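June, late, 11:40 p.m.

Finished the storage notes for the brick room tonight, or at least the part dealing with tables. Writing the reasoning down here before it goes into the plan, where there is only space for results.

The starting point is still the same complaint. Small items migrate. Tissues, chargers, cables, adapters and keys end up on whatever flat surface is closest, and the flat surface then stops being useful for anything else. Godelieve Vanhove put it in her last message as a request for "fewer things lying down." I have taken this as the specification.

Options considered for the tabletops:

Drawer unit under the table. Rejected. It takes knee space, and people in that room sit side-on in office chairs as often as they sit facing the table.

Wall shelf on the brick. Possible, but it means drilling. Drilling into the mortar joints is repairable, drilling into the brick face is less so. I would also want to know what is behind the brick before putting any load on it. Deferred.

Open box or tray on the table. Cheap, reversible, no tools. The weak point is that an open container is also an invitation. With a drawer the mess is hidden; with a tray it is on display, and someone has to deal with it. I count that in favor of the tray, though Godelieve may not.

I priced the tray option from two sources. Idwood has a plain box in pale wood, and Nambiar has something similar with a lid. The lid adds cost and a step. Any step between a hand and a container lowers the rate at which the container is used. I have no data for this other than the lidded bin in my own hallway, which has had mail sitting on top of it since winter. Idwood, then, without the lid.

Dimensions. My working rule is that a container should take up no more of the top than the largest thing that has to share the table with it. For the small tables I set the limit at 283 mm on the long side and wrote 100 mm as the maximum height. Anything taller starts to work as a bucket, and buckets fill from the bottom with things that are never seen again. A lower front panel is preferred where the box is going to stand against a wall, so the contents can be reached from the near side without lifting the wrist over an edge. For a tray in the middle of a table the panel height matters less, as people reach in from every direction.

Placement is the part I changed my mind on today. The draft had every container at the center of its table. Central placement is fair to all the chairs but it takes the best working area. Against the wall is better for the box with the low front. The space there is otherwise dead, partly on account of the cables. I have left the center position in as a second option for the shallow tray, to be compared after a few weeks of ordinary use.
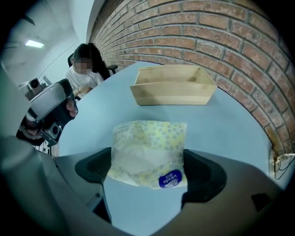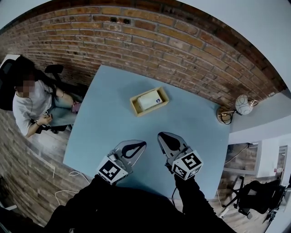
Open wooden containers on the pale blue tabletops: back position by the wall in the first photo, near the middle in the second.

Contents next. The rule as drafted: one category per container. Tissues are the test case, being light, soft and used by everyone. A soft packet does not hold its shape well once half used, so it needs side walls or it slumps and slides. Rigid boxes do not need walls at all, and putting one inside a tray uses up most of the tray for no structural benefit. The benefit is positional. A box in a tray gets put back in the tray. I have kept it in the plan with the word "optional" next to it, and I expect to be asked about that word.

Cables are a separate problem and I have only half solved it. There is a black bundle hanging on the brick side at table height, with a small metal clip at the edge of the table. The clip principle is sound. It keeps the ends at hand height and off the floor. The white cable running loose along the wall has nothing like this, and neither does the power strip on the floor under the chair. Action items:

- Adhesive cable channel along the base of the wall, painted or left white, to be decided.
- Power strip raised off the floor. Nustov makes a bracket that screws to the underside of a table. Check the thickness of the top first.
- Coil the lamp cord and tie it. It is coiled now beside the base but a coil without a tie has a short life.

The lamp stays. The round shade with the thin lines gives the corner some presence and the brass-colored base is small enough not to compete for space. I did consider moving it to a shelf, but see above regarding shelves and drilling.

Budget. Trays and boxes, four in total, plus channel and ties, comes to almost 40 for the lot if the Idwood price holds. The Nustov bracket is extra. I have not included labels. Godelieve wants labels. My position is that an open box shows its contents and a label only tells you what used to be in it. We will discuss it.

Still open: whether the pale blue tops mark easily when a wooden box is dragged across them. Felt pads on the underside would answer it either way and cost next to nothing. Added to the Hornness order, together with the cable ties. Must remember that Hornness ships pads in sheets and not cut, so scissors.

Send the plan in the morning. Check the arithmetic on the channel length first, I did it in my head.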